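Opinion > Style > Everyday Jewelry

In Praise of the Bracelet Pile

By Damilola Adeyemi
5 June 2018

212 shares | 14 comments

Every tidy-up article I have read in the past year wants me to hang my bracelets on a rail. Or lay them flat in a velvet tray, one per slot, sorted by color, like butterflies in a museum drawer. I have tried this! I bought the tray. It lasted until the first morning I was running for the bus, and by the end of that week everything was back in a heap where I like it.

I want to speak up for the heap. I think beaded bracelets belong in a pile, and I think people who love them know this already and feel a little guilty about it.

Start with what they are. A beaded bracelet is a string with a lot of little round things on it. It has no front and no back, and it doesn't crease. You can sit on one (I have) and it comes up fine. A silk scarf needs folding and a good watch needs a box, but beads were made to be handled and dropped in a pocket, and they get nicer the more you do it. My aunt's old strands have a softness to them that the ones still in their packets just don't have, and hers lived in a soup bowl by the front door for as long as I can remember.

Then there's the choosing, and this is the part I really get excited about. When they're all on a rail I see them as separate pieces and I pick the same two every time. When they're in a pile I put my hand in and pull, and something comes up with something else wrapped around it, and half the time the pair is better than anything I would have put together on purpose. Last May I came out of the house with a muddy orange strand twisted around a turquoise one I had stopped wearing, and two people asked me about it before lunch. I would never have matched those. The pile matched them.

My friend Ruth Garside disagrees with me about all of this. She has 60 bracelets and keeps them on wooden pegs that her brother put up, and I will admit it is a beautiful wall. Her argument is that tangles break strings, and she's right that they can. I've lost a couple that way, and I have heard that awful sound of beads hitting the kitchen floor and rolling under the stove. But a string that snaps from a gentle tug was ready to go, and restringing is such a pleasant way to spend an evening that I can't feel too bad. A spool of elastic cord, a decent knot, a dab of glue, something good on the radio. You also get to change your mind about the order.

The other thing Ruth says is that a pile hides the special ones. I've thought about that one a lot, and I've come around to the opposite view. Quiet colors need company. A silver-grey strand alone on a peg looks like nothing much, and a pale green one looks washed out, but coil them up together with a darker grey and suddenly you have sea glass and wet stones. Add one carved piece in tan and brown, a little face or a figure, and your eye goes straight to it. Put a thin red string through the whole business and leave the end trailing out, and I honestly don't think a shop window could do it better.

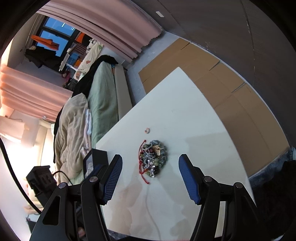
I'm not against all order. Anything with a sharp clasp should live by itself, and so should anything with a fine chain, which will knot around beads in a way that makes you want to cry. Spare beads go in a jar with a lid. And I do give the pile a good untangling every month or so, on a plain light surface where I can see the threads. The trick is to loosen and never pull. Find the bracelet that's sitting on top, lift it a little, shake, and let the rest fall away from it. Thin strings come out last. It takes me as long as a cup of tea, and I always find one I had forgotten I owned!

So if you have a tray with slots and it makes you happy, keep it. If you have a tray with slots and it makes you feel like a failure, please give it to somebody who collects buttons. Get a bowl, or clear a corner of the dresser, and tip the whole lot out. Mine is next to the lamp, and this morning I came away with three strands on one wrist and a green one I'm fairly sure belongs to my sister.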